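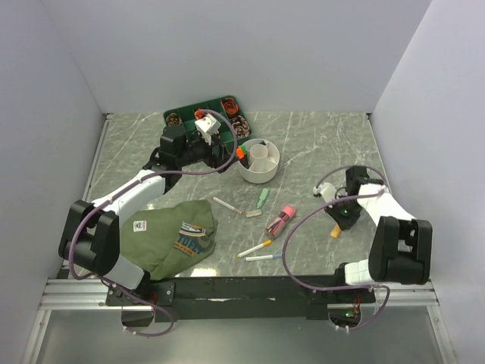 List home Thread Author Previous Next Search archive

Re: Lifting dahlias or leaving them in
Harvey Turcotte, October, 19:40

Trinidad Gallardo wrote:

> We moved to the Stidik side of the valley in spring and I planted 11
> dahlias along the front wall, mostly Filtach and a few unnamed ones
> from the plant stall. They have done very well. My neighbour says
> leave them in the ground with a mulch over, my mother says dig them
> up the minute the leaves go black. The soil is heavy and there is
> water standing at one end after rain. I have an unheated garage and
> a cupboard under the stairs. What do people on the list do, and is it
> worth dividing them now or waiting until spring? Also how do you
> stop them shrivelling? I lost two pots of begonias that way.
>
> Trinidad

Trinidad,

Your neighbour and your mother could both be right, depending on which end of the wall you mean. Cold kills fewer dahlias here than wet does. When I gardened at Pralositz I was on sand and left everything in for years with a bucket of old compost tipped over each crown. I moved down the hill, did the same thing on clay, and in spring I put a fork in and brought up brown soup. I have lifted ever since.

If water stands at one end I would lift that end without question. The dry end you could leave, if you don't mind a gamble, but lift at least one of every variety you would be sorry to lose. Filtach is not easy to replace now. Robles used to list it and dropped it a couple of years ago, and the ones I have seen sold under that name since were too pink.

There is no need to rush out on the morning after the first frost. The blackened tops do no harm for a week or so and the tubers seem to firm up a bit in that time. What you don't want is a hard frost that gets down into the soil, or a long wet spell. I usually aim for the end of October and take whatever dry afternoon I'm given.

Label them before you cut them down. I tie a strip of plastic milk bottle round the base of the stem with soft wire and write on it in pencil. Marker pen fades, and paper labels get eaten. For the unnamed ones just write the colour and the height.

Then cut the stems to the length of your hand and dig well out from the plant, a full fork's width further than you think you need. Go all the way round loosening before you lift. The necks are the weak point. A tuber with a snapped neck will sit there looking plump all winter and never shoot, so don't pull on the stem.

On washing, opinions on this list have differed for as long as I have been on it. I wash mine, with clay I don't see how else you can look at them. On sand I used to shake them off and leave it at that. Either way stand them upside down afterwards, the stems are hollow and hold water, and that is where the rot starts. Three or four days somewhere airy is enough. Your garage will do for this if you leave the door open in the daytime.

For storing, 6 degrees is what I try for, and my shed drifts either side of it without any trouble. The cupboard under the stairs is probably too warm, and I suspect that is what happened to your begonias. I would use the garage, up off the floor and against the house wall if it shares one. Keep an old blanket handy for the really cold nights.

Packing – I have used sand, newspaper, sawdust, spent compost and wood shavings. Shavings are what I have stayed with. Sand is fine but a crate of it is more than I want to lift these days. Newspaper dries them out. A bale of shavings costs little and does for years if you throw out any that have got mouldy. Use the sort sold for bedding without any scent added. Put the clumps in so they don't touch, cover them, and leave the lid loose.

Check once a month. Soft bits get cut away back to clean flesh and left to dry before they go back. If they are wrinkling, flick a little water over the shavings and shut the lid for a fortnight. A bit of wrinkling is nothing to worry about. I have planted some that looked like old walnuts and they flowered in August with the rest.

I would wait until spring to divide. People who are good at it do it in autumn when the flesh cuts easily, but the eyes are very hard to see then and you can end up with a lot of tubers that have none. By the end of March they will have started to swell and you can see what you are cutting. Every piece needs an eye, a neck and a tuber. Size matters very little.

As to how many to keep, be strict. I once had about 300 divisions in trays and nowhere to put them, and my wife still brings it up. I now keep 40 and the rest go to the plant stall.

If you end up with a spare piece of Filtach in spring I would gladly swap for it. I have plenty of a dark red, name long lost, that stands up well in wind.

Harvey

Previous Next Thread Reply to list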